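# Visitors Before Noon
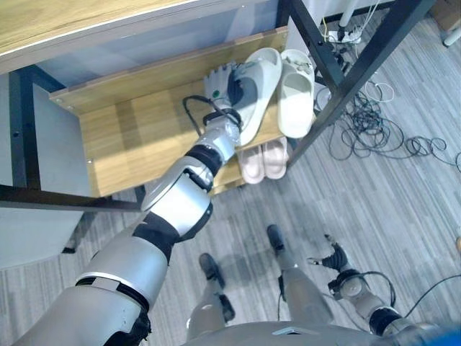

*Huw Gough*

The open day at Orkari began at ten, and by half past Pacita Manalo had already been asked twice whether the robot could cook.

"It does shoes today," she said. "White on the top shelf, pink on the bottom."

The man who had asked looked at the robot, then at the slippers, and went to find the coffee.

She had worked on the shoe job since the spring. It had a number, 1107, and a long file of notes that only she and Josué Marinho had read. They had argued over slippers for most of a week. Josué wanted boots, because boots stood up by themselves. Pacita said that people at home wore slippers, and that if it couldn't manage a slipper it had no business near a boot.

Her mother came at eleven. Pacita had not expected her. She had taken two buses and was wearing the good coat, and she signed the book at the front desk with her full name and the name of her street.

"Where do I stand?" she asked.

"Behind the tape, Ma."

There were 13 people behind the tape by then. Princess Dela Peña, who was running the desk, read the safety card out loud and nodded to Josué. The robot stepped up to the rack. It leaned over and put out its arm, slowly, and its fingers closed around one of the white slippers.

It stopped there.

Pacita looked at her screen. The grip was fine. The arm was fine. The robot was waiting for a number it had not been given, and she could see which one, and it was her own mistake from the night before. She started typing.

"Is it thinking?" a boy asked.

"It's waiting for me," Pacita said.

"How long does it wait?"

"As long as I take."

Her mother had come right up to the tape. She was studying the rack with her head on one side, the way she looked at fruit.

"Your father did that," she said. She did not lower her voice. "After the stroke. He would get hold of the slipper and then stay like that, bent over. I used to tell him to hurry up."

Pacita kept typing. Josué looked at the carpet.

"I shouldn't have told him that," her mother said.

It took 15 seconds more. Pacita pressed the key, and the arm moved. It lifted the slipper clear of the shelf, turned it, and set it down again beside the other one - a little crooked, but down. People clapped. The boy asked if it could do his.

Her mother did not clap. She buttoned the good coat and asked what time they let Pacita go for lunch.

"Now, if you want."

"Finish first," her mother said. "There's still the pink ones."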